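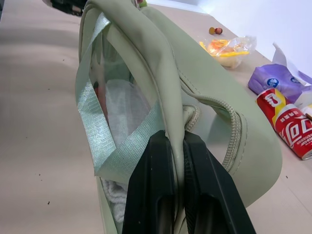 Drop the stove, Haris Talpur wrote back when I sent him the gear list. Or drop the second fuel canister, or go without the tripod legs on the pot stand, but drop something, because the climb out of Porbridge is steeper than the contour lines suggest and the first water is past the second bench. He also asked why I was carrying two guylines per corner. I had no good answer. I removed four of them and kept the stove.

Entry for the first night, 8:40 p.m., headlamp on low.

Left the Porbridge trailhead at 6:50 this morning. The register was out of pages so I signed on the back of someone else's sheet. The trail starts on an old road grade, gravel at first and then packed dirt, and holds an even pitch to the creek crossing. The crossing is on stones now. The log shown on the older map is gone. I unclipped the hip belt and sternum strap before stepping out and used both poles. Water was at mid-shin depth where I probed beside the stones.

After the crossing the grade changes. The switchbacks are short and badly drained, and on most of the outside corners the tread has slumped. I shortened my poles there and kept a slow pace, breathing through the nose when I could. When I could not, I stopped. This is the same rule I used on Eton last year and it still works, although on Eton the pack was lighter and the ground was dry.

The load rode badly for the first hour. I had packed the food low and toward the back panel of the main compartment, tent on top, and the whole mass pulled to the left. At the first bench I took everything out and started over: sleeping bag at the bottom, food against the frame at shoulder-blade height, tent body down the left side, poles and stakes down the right, rain shell on top. I tightened the load lifters to what looked like 45 degrees and then backed them off a little. The pull to the left stopped. There is still pressure on the right collarbone, which I put down to the strap being set too narrow at the yoke. It can't be moved without taking the bag apart, so I will live with it.

Reached the second bench before noon. The spring was running from the pipe, thin but clear. Filtered 2 liters and drank most of one on the spot. Lensa Wako and Hiwot Wako came up behind me while the filter was still dripping. They were out for the day only and moving fast with small packs. Hiwot said the north side of the pass still has snow in the gully but that the boot track goes around it on the rocks. Lensa thought the rocks were worse than the snow. I wrote down both opinions. They went on up and I saw them again at about the time I was leaving the trees, already coming down, eating crackers.

Above the trees the trail is loose plate rock with cairns. Some of the cairns are wrong. I followed a line of them up and right for several minutes until it ended at a drop, then came back down and took the fainter line to the left. Anyone using the Ziver map should note that it draws the trail on the right-hand line. The older Negash sheet has it correct, though it also has the vanished log, so I would not rely on either alone.

Wind came up in the afternoon from the west. I put on the shell and the thin gloves and left the fleece packed. Too warm climbing, too cold standing still – the usual problem, and I have not found a layer that solves it. The legs were fine. The shoulders were the limit today, and my neck from looking at my feet.

Camp is on a gravel shelf short of the pass. The altimeter read 403 feet too high against the spot height on the map when I got here. Pressure must be dropping. I reset it and will compare in the morning before I trust it for anything. I estimate the day's climb at roughly 4000 feet, which includes the mistake at the cairns.

The tent went up with rocks on every stake, and the removed guylines would have been useful on the windward side. I tied a boot lace to one corner instead. Haris does not need to hear this.

Dinner: rice, lentils, dried onion, too much salt. The stove boiled a half-full pot without trouble inside the vestibule doorway, out of the wind. Second canister not opened.

Left foot: hot spot on the heel, taped. Right foot: nothing. Right knee: stiff on the step down, no swelling.

Plan for tomorrow. Up at 5, over the pass before the wind starts, look at the gully, and decide between snow and rocks when I can see them. Kiros Gebremichael and Natnael Alemneh are supposed to be coming up from the far side and we agreed to meet at the lake outlet by 2. If they aren't there I wait an hour and leave a note under the flat rock at the signpost. They have the bear can and the better rope. I have all of the coffee.

8:55 p.m. Wind still west. Socks are hanging from the ridge loop. Must remember to move the filter into the sleeping bag in case it

Moved it. Lamp off.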